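Facilities notes: resurfacing, drainage and the July closure

Members who train at Camska will have seen the notice on the gate. The club has received the condition report on the synthetic surface from Besto, the testing firm engaged by the council in autumn, and the main findings are set out here along with the changes to bookings that follow from them. The full report runs to 30 pages and can be read at the clubroom during opening hours.

The survey covered surface thickness, force reduction, vertical deformation, slip resistance when wet, and evenness under a straightedge. Thickness was measured with a probe at 464 points. Of these, 435 met the minimum in the council's contract specification. The remainder are concentrated in lane one on the back straight and at the take-off end of the long jump runway, where spikes do the most damage and where the top layer has lost granules over successive summers.

Force reduction was within the acceptable range at every test position except one on the second bend. Besto attributes the low reading there to hardening of the binder. Polyurethane binders become stiffer with exposure to ultraviolet light, and that bend has no shade at any time of the day. A stiffer surface returns more load to the lower leg. The difference is small for a single session but distance squads doing high weekly volume on the inside lane should use lanes three to five for steady running until the work is complete.

Slip resistance was satisfactory throughout. The coefficient was lowest near the steeplechase water jump, where fine silt collects after rain. Please do not hose silt onto the track. It should be swept up dry and put in the green bin beside the equipment shed.

Drainage

The more serious item is drainage. The inner channel drain was designed to take run-off from the full width of the oval, which falls toward the infield. Callum Horrocks inspected the pits with a camera and found root intrusion in two sections and a partly collapsed joint near the finish line. Water backs up behind the collapse in moderate rain and sits under the kerb. If it enters the asphalt base, the bond between base and rubber weakens and blisters form. One blister has been found so far. It has been cut, dried and re-glued, and members are asked not to pick at the edges of the patch.

Repairs to the drain will come before any surface work. There is no point in laying a new top coat over a base that is still taking in water. Bastos has quoted for both stages and its quote includes replacement of the collapsed joint, root removal, new grates for the inner channel and a retopping of lanes one and two for their full length. Lanes three to eight will be cleaned and their lines repainted.

Programme

The drain work is scheduled for the first part of July and requires the inner two lanes to be fenced off. Retopping depends on temperature and humidity. The binder specified by Bastos needs an air temperature above 5 degrees throughout curing, and overnight readings at the ground often fall below that in winter, so the second stage may slip. The whole oval will be closed while the top coat cures. Closure dates will be posted on the gate once they are confirmed.

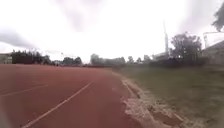

Junior sessions will move to the grass at Flusberg Reserve for the length of the closure. The grass there is mown short, but the ground is uneven toward the creek and hurdles should be set up at the car park end only. Spikes longer than nine millimetres may be used on the grass and must be changed before athletes return to the synthetic track. The throws cage is unaffected by the works — access will be by the northern gate.

Squad leaders holding recurring bookings do not need to rebook. Casual bookings made for the closure period will be cancelled and the fee credited to the member's account. Schools have been advised separately.

Spikes

The report also comments on footwear. Needle spikes are responsible for much of the granule loss on the runway. From the reopening, only pyramid or compression spikes of seven millimetres or less will be permitted on the running surface, with nine millimetres allowed for high jump and javelin. Replacement sets are available at cost from the clubroom, along with a spike key. Starting blocks must be fitted with the short pins supplied, and carried to the start — dragging them has scored the surface behind the 100 metre line.

Questions about the works should go to Lacey Hollis at the clubroom before 6 pm. Blisters, lifting seams or standing water should be reported with the lane number and the nearest painted mark.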